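Visit Report: Clollen Handling Laboratory, Gendness
2022-03-03
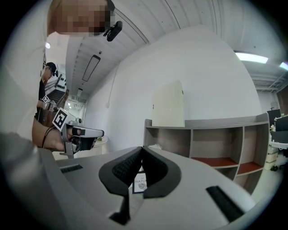
Purpose of the visit

The Baudry Safety Forum was invited to Clollen's laboratory in Gendness to see its work with hand-held grippers and to review a fault that stopped that work for four days. Our host was Viola Zanetti, who leads the handling group. The Forum thanks her for an open account of an event that many firms would have kept to themselves.

Work at the laboratory

Operators carry out simple handling tasks with grippers held in the hand, and the recordings are used to teach the arms on the floor below. Square black-and-white markers are fixed to the tools so that their position can be followed. People stand close together during this work, and one of our members remarked on how little floor space was left between them. Clollen has recorded 3,282 runs under the Mivura project to date.

The fault

The failure began with a cable. On one of the hand-held units, the lead running back from the grip had been pulled repeatedly at the wrist, and a conductor inside it had partly broken. The outer cover showed no damage. The unit kept working, but its reading of finger opening froze for short periods and then jumped to the correct value.

The software accepted the frozen readings as real. In the recordings the fingers were shown as open when the operator had already closed them. When the arms were later trained on this material, one of them moved off with its fingers still closing and drove a steel test block into the edge of a fixture. The block, which weighed 200 grams, was thrown clear of the bench and struck the guard screen. There were no injuries. Ms. Zanetti stressed that the screen had been fitted only that month, and that an operator had been standing behind it.

The arm was stopped by hand. Its own force limit did not trip, as the limit had been raised during an earlier trial and never set back. The Forum regards this as the more serious of the two findings - a worn cable is to be expected in this kind of work, and a changed safety limit should not remain in place without a record.

Tracing the cause

The first two days were spent on the arm, where no defect was found. A technician then compared the recorded finger opening with the video from the same runs and saw that they did not agree. Of the recordings held, 1,521 came from the suspect unit and were withdrawn in full. Clollen considered keeping those that looked sound but decided against it.

Changes made

Cables are now clipped at the wrist with a short free loop and replaced on a fixed schedule. A reading that does not change while the tool is in motion raises a warning, and the run is marked for review. Force limits on the arms return to their default value at each restart, and any change must be signed for by two people.

Members asked whether the new warning might be set off by an operator who simply holds the fingers still. Ms. Zanetti confirmed that it is, quite often, and that the operators find it tiresome. The group is testing a longer delay before the warning sounds.

Open points

The Forum has asked for a copy of the signed limit record after its first full month of use. Clollen has also agreed to supply the wear figures for the replaced cables. Members who wish to attend the return visit should contact the Forum office before the end of March.

4 shares
0 comments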